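The Long Second Life of the Vasmont Sports

When the Vasmont Owners' Register was reconstituted in December, its first act was to publish a revised list of surviving cars. The list had last been issued in full under the late secretary, and a good many entries had become unreliable. Cars had changed hands privately, chassis plates had been moved from one frame to another, and at least two machines appeared under more than one number.

The new registrar, Hagos Nigatu, has taken a strict view of such matters. A car is now entered only when its frame number, its engine number and some form of continuous ownership record can be shown to agree. Where they do not, the car is placed in a separate section, where it remains until further evidence is received. Several owners were disappointed by this decision, though most have since sent in bills of sale, race entry forms and family photographs in support of their claims.

The Vasmont was never a numerous car. It was built for club racing and hill climbs, with a tubular frame, a light alloy body and whatever engine the customer chose to supply. Many were sold as kits, and the standard of assembly varied a great deal. Chassis 826, restored by Ebise Abdella at the Brinkmann workshops, was found to have its rear suspension mounts welded on in a position that matches no factory drawing. After some discussion with the Register, the mounts were left as they were, on the grounds that the car had raced in that form from its first season.
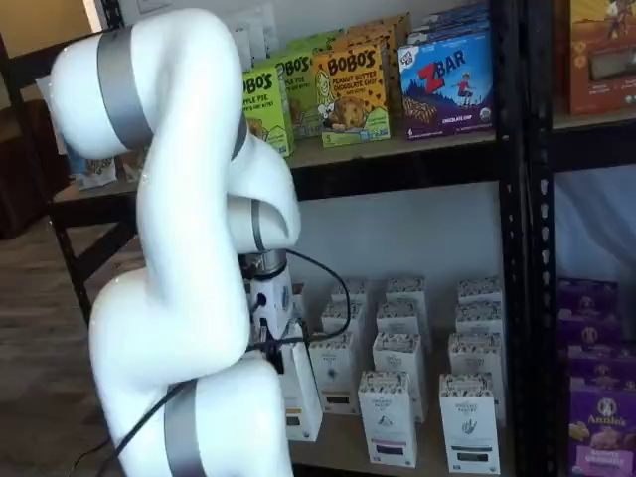 What does an owner need to send in order to have a car inspected?

A completed application, clear photographs of the frame and engine numbers, and copies of any ownership papers. An inspector will then arrange a visit.

Inspections are carried out by Tolera Wubshet and Lucía Villanueva, both of whom have prepared Vasmonts for historic events. Their reports are held by the Register and released only with the consent of the owner.

The supply of parts remains a concern. Front uprights are being cast again in small batches, and the Register holds the patterns for the original four-spoke wheels. Gearbox casings are harder to find, and members are asked not to dispose of cracked examples, which can often be repaired.

The annual meeting will be held at the Dostska hill climb on 2026-07-16. Asnakech Bogale will present the revised list, and members who wish to display a car in the lower paddock should write to her in advance. Trailers must be left in the upper field.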